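Omaleck: a small toolkit for checking, trimming and replaying two-arm episodes

README and data card, last revised Fri 10 August

Welcome, and thanks for having a look. Omaleck is the set of scripts we use at Drilport to get from a raw recording off a two-arm station to something a policy can be trained on without too many nasty surprises. It grew out of a folder of one-off notebooks, and parts of it still show that (the config loader in particular is nobody's favourite colour), but it has been steady enough for daily use that we thought it was time to write it down properly.

What's in the release

The code comes with one dataset, called Admasu, so that you have something real to run it on. Admasu holds 2,680 recorded episodes of tabletop work with two arms. Of those, 2,648 pass every check in the default profile and are listed in the training index. The rest are still in the download, in a folder called held_back, and we'd encourage you to leave them there until you've got the checks running yourself - they make very good test cases for your own filters.

Each episode folder has the head view as video, joint positions and gripper openings for both arms, the commanded targets, and a short text instruction. Everything shares one clock. Left always comes before right in every array, and we've tried hard to be consistent about that, having been burned by it in an earlier version.

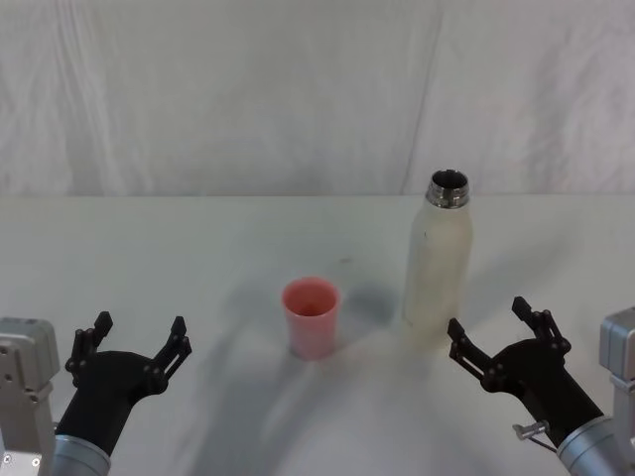 Segmentation is the part of Omaleck we've put the most work into, and it's also the part people write to us about. The perception step looks for stable regions on the table before either arm has closed on anything, then keeps those regions as anchors for the remainder of the episode. Pale things on a pale table are hard going for it. A pink cup gives the colour model plenty to hold on to, but an off-white bottle against a white cloth gives it very little, and the first version of the mask would happily keep the silver neck and throw away the body underneath. The current version leans on edges and on the shadow boundary as well as colour, and it treats soft, broad shadows as table unless they move on their own. If your own backdrop is creased, please turn on the fold filter, or you may find long diagonal creases being offered to you as objects.

Getting started

Unpack the archive wherever you've got room, point OMALECK_ROOT at it, and run:

omaleck check --profile default
omaleck index --write
omaleck replay --episode 502

Episode 502 is a friendly one to begin with, as both arms move and the timing is clean. The replay window draws the commanded and measured paths over the video, so a lag between the two is easy to spot. You don't need a robot attached for any of this.

If you do want to drive hardware, the bridge is called Dosska and lives in its own folder. It starts in dry-run mode and will stay there until you change the setting by hand. Please read its notes first, set your own joint limits, and keep a stop button within reach.

Known rough spots

Masks can drift by up to 2 pixels when a gripper passes in front of an anchor. Clear and frosted plastics sometimes come back with a hole through the middle. The text instructions were written by several people over a fair stretch of time, so you'll meet both "cup" and "beaker" for the same sort of thing, and we haven't normalised them. The planner honours the table plane but knows nothing of the backdrop, so a generous reach on your own rig may well end up in the cloth.

Changes coming

We're hoping to have a new index format out in December, with a converter for the old one. Bug reports are very welcome in the meantime. If you can, attach the output of omaleck check along with the episode number, and tell us which profile you were running.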